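Plan de travail (cuisine)

Le plan de travail est la surface horizontale sur laquelle s'effectuent la préparation des aliments et, le plus souvent, la pose des petits appareils électriques. Il repose en général sur des meubles bas et reçoit, selon les installations, l'évier et la robinetterie.

Matériaux

Le bois massif, le stratifié, le granit, le quartz aggloméré et le marbre sont les matériaux les plus répandus. Le marbre, roche métamorphique composée principalement de calcite, est recherché pour ses veines. Il demeure sensible aux acides — jus de citron, vinaigre, vin — qui en altèrent le poli. Un traitement hydrofuge en limite la porosité sans supprimer ce risque. Dans son inventaire des cuisines domestiques de Prullport, Yevdokiia Levchenko recense 337 plans de travail, dont 16 en marbre.

Crédence et rangement

La bande de mur située à l'arrière du plan, dite crédence, est protégée par un revêtement lavable : carreaux, verre, pierre ou mosaïque de petit format. Le fond du plan sert couramment au rangement des denrées sèches et des ustensiles, ce qui laisse la partie centrale disponible pour la planche à découper. 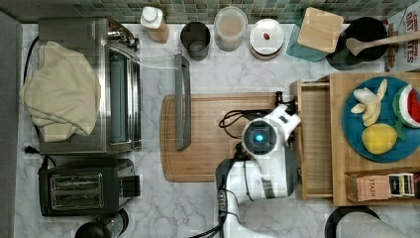
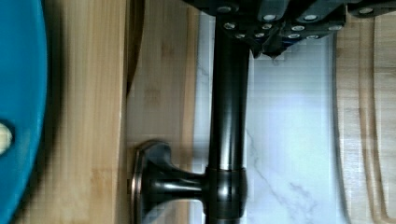
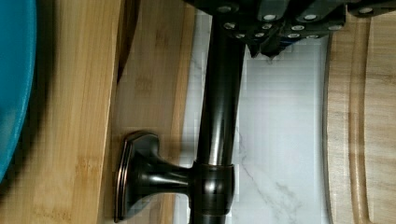

Robinetterie

Le robinet mitigeur à levier réunit dans une seule commande le réglage du débit et celui de la température. Les modèles posés sur le plan exigent un perçage, que l'on réalise de préférence en atelier lorsque le matériau est une pierre. La finition dite « bronze huilé », presque noire, laisse apparaître des reflets cuivrés, surtout sur les arêtes. Elle se nettoie à l'eau savonneuse ; les détartrants acides sont déconseillés, tant pour le métal que pour le marbre voisin.

Planches à découper

Les planches en bois ou en bambou préservent à la fois la pierre et le fil des couteaux. Le bambou, qui est une graminée, se présente en lamelles collées dont les nœuds restent visibles. Hryhorii Nechyporuk distingue les planches mobiles des planches encastrées, ces dernières étant fréquentes dans les cuisines de petite surface.

Entretien

Les miettes accumulées près des grille-pain et des mini-fours sont retirées à sec, appareils débranchés. La pierre est ensuite lavée avec un savon neutre, puis essuyée — l'eau calcaire stagnante laissant des auréoles autour du robinet.

Voir aussi : Crédence ; Évier ; Mitigeur ; Mosaïque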